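Questions I Keep Getting About the Small Kitchen Table
Last updated 20/06/2018

Okay, my inbox has filled up again since I started writing about kitchen stuff on a white tabletop, and a lot of you ask the same things, so I'm putting the answers in one spot. If yours isn't in the list, leave a comment and I'll add it when I get a minute!

Why white? Doesn't it show everything?
Yep, it shows every crumb, and that's why I like it. My old table was a dark speckled thing and I'd find jam on my sleeve before I ever found it on the table. White also makes colors look great, and I'm a sucker for a bright colander.

What do you keep out, and what goes away?
I keep out whatever gets used with breakfast or lunch. A mug, a small bowl, the colander, ketchup (don't judge me, I put it on eggs). Everything else goes on the Melleck shelf behind the door, which has 6 hooks and is always full.
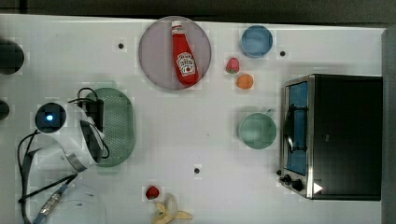 Ketchup on its plate, with the green colander and the toaster oven on either side.

Does the ketchup really need a plate?
Need is a strong word. But ketchup bottles get that sticky ring on the bottom, and a plate is so much easier to rinse than a tabletop is to scrub. Any plate you don't love will do. Wide is better than deep, because then you can lay the bottle down when it's getting low and you're coaxing the last of it toward the cap.

Oval colander or round?
Oval, for me. I went back and forth on this for all of February (I know, I know). A round one is nicer for a big pot of spaghetti, but an oval one fits across my narrow sink and takes up less elbow room when I park it on the table. For berries and grapes you want lots of small holes so nothing escapes.

Is play food okay mixed in with the real dishes?
We do it all the time! If you've got little kids around, let them "cook" with the same bowls you use. A play strawberry and an orange give them something to wash and serve while you get lunch together. Just run the bowl through hot soapy water before it goes back to being your cereal bowl.
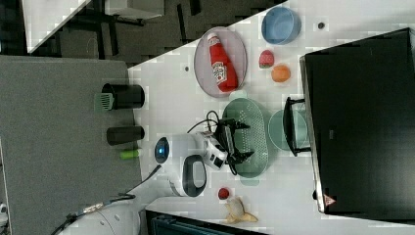

How do you keep tall utensils from taking over?
Dark cylinders, the plain kind, down at the edge of the table. I used to have one giant crock with everything jammed in, and pulling out a spatula meant pulling out a whisk and two wooden spoons too. A couple of smaller holders work way better. Lay one on its side if you want it to air out overnight.

Where did you buy your shelf?
The Melleck came from the Irnport outlet out past Greten, and it was $127 on clearance. They had a bigger one for $221 that I still think about. No, I don't get paid to say that, I wish!

Can I see the whole kitchen?
Someday, when the floor is clean. Don't hold your breath.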